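2018-12-26

Workshop notebook, bench 2. Bin contents and bin condition.

Quiet day, so I did the job that has been on the whiteboard since April: go over the gray metal bin properly and decide whether it gets repainted, replaced or left alone. Lev Koval wants it left alone. Marjorie Tapley wants a new one from Horrocks and has the page in the catalog marked. I have to write something down either way before the order goes in.

Moved it onto the wooden table where the light is better. Outside is fine. Walls are straight, no dents worth mentioning, rim has no burrs that I could find with a glove on. The sloped panel at the back is the ugly part. The paint is worn through in a ragged line between the pale upper section and the darker lower one, and there are dark vertical scratches right of center. Ran a fingernail across them. The deepest one catches, the rest don't. The bottom is scuffed all over with cloudy scratches and a few bright patches.

Weighed it empty on the Prilta scale. Got the same number twice and wrote it on the tag, so I won't repeat it here.

Quote from Horrocks for a replacement with the same sloped back: 1,025 for the pair, no singles. Lead time 14 working days after they open again. Trodusberg does a stainless one but the lip is 41 mm higher and we would have to rework the table height. Not doing that.

Repaint option: strip the slope only, prime, two thin coats, leave the bottom bare. Lev says the paint will go in the same place again and he is probably right. The Vorkero primer we have is past its date. If we do it, buy fresh.

Contents. I used the usual mix of odds and ends and kept the hard and soft items in together, as Marjorie asked.

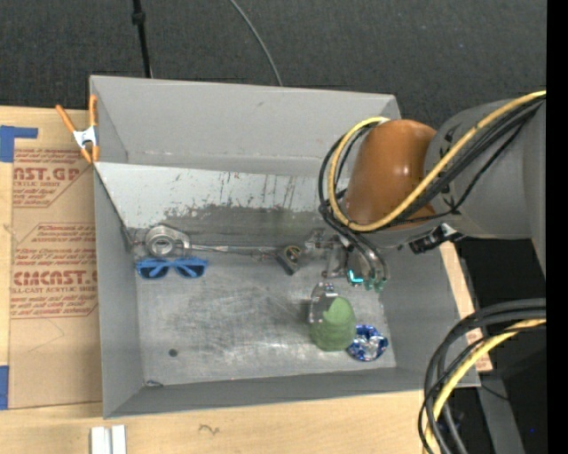
Things keep settling at the foot of the slope, which is where the wear is worst too. The silver part with the ring head and the thin rod both stay put once they get there. Same with the blue sunglasses. They are the only item I worry about, the lenses will pick up scratches from that bottom. Suggest a cloth under them or swap them for an old pair.

The green piece and the crumpled foil go on the list as keep. Clear plastic is hard to see against bare metal under the overhead lights. If we do repaint, a flat finish on the bottom might help with that, and it would change my answer about leaving it bare. Ask Marjorie.

My vote for now: no new bin, sand the ragged edge so it stops flaking, leave the rest.

To do
- Fresh primer, small can
- Check if Horrocks will split the pair
- Old sunglasses, ask Lev
- Put the tag back on the bin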